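Specimen card (printing)

A specimen card, also called a sample card or a dummy card, is a plastic card printed with made-up details so that a customer can see what the finished thing will look like before ordering a few hundred of them. I've been collecting them for years (membership cards mostly, plus gift cards and hotel keys), and I wrote most of this entry for our hobby wiki because the old one was two lines long and one of them was wrong.

What's on one

The fun of a specimen card is that it has all the furniture of a real card and none of the facts. Where your number would go you get a run of zeros, or 12345678, or a whole row of eights. Eights are my favorite! They're wide, round and hard to print cleanly at a small size, so a row of them shows you right away if the press is filling in the loops. Where the club or store name would go, you often get the word LOGO. Where the level of membership would go you get Gold, or Member, or most often of all VIP, and I have drawers full of VIP cards for clubs that never existed.

Small type is the other thing to look for. A line of tiny text near the big lettering is usually there to show how fine the printer can go, and on a lot of my older cards it's just the alphabet, or a sentence about terms and conditions that stops halfway through.

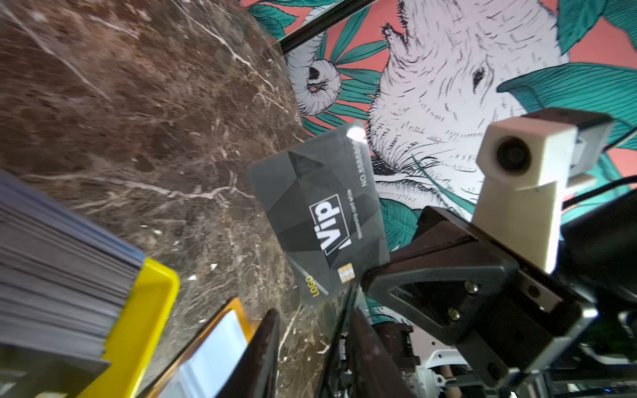
A VIP specimen in charcoal and slate-gray triangles, with the number NO 888888, a gold-colored chip and LOGO in yellow.

Patterned backgrounds like the triangles came in strong while I was getting started, and I still see them everywhere. A plain dark card shows every fingerprint and every scratch from a wallet, and a broken-up pattern hides a lot of that. Gloss finishes flash white under a lamp when you tilt them. Matte ones don't, but they pick up a shine along the edges after a month or two in a pocket, so you can tell a handled one from across a swap table.

Chips, stripes and other extras

A chip on a sample card may be a working chip, a blank one or just a printed picture of one, and you can't always tell by looking. Run a fingernail over it. A printed chip is flat, and a real contact pad has a little edge where it sits in its pocket in the plastic. I got this wrong in my first catalog and listed 80 cards as chipped that were nothing of the sort, and I'm still fixing the entries.

Magnetic stripes go on the back and are easier, although Stustix (a small card printer whose sample packs I chase) put out a run with a stripe printed in plain black ink. It looks perfect and does nothing at all. Their packs from the Trerkby shop are the ones to have, in my opinion, and the later Wostcombe packs have nicer colors but thinner plastic.

Sets and packs

Samples were mostly given out in packs, one card for each finish, tucked into a paper sleeve with a price list. Complete packs are scarce, because people kept the shiny card and tossed the rest. The Jakubowski list, which is the one most of us number our cards by, has 1,079 entries at the moment, and 667 of those are known only as single cards with no pack to go with them. I own 103 of the singles. If you have a sleeve with the price list still in it, please, please scan it before you do anything else!

Keeping them

Plastic cards are tough but they do bend, and a bend never really comes out. I stand mine on edge in short holders, packed just tight enough that they don't lean, with light cards and dark cards in separate holders so the ink can't rub off from one to the other. Rubber bands are a terrible idea. So is a sunny windowsill, which turned a whole row of my white cards the color of weak tea one August.

Don't peel old price stickers off dry. Warm them a bit with a hair dryer on low and go slowly from one corner, and keep the heat well away from any chip.

See also: Gift card; Loyalty card; Hotel key card; Placeholder text

Last edited 2018-05-26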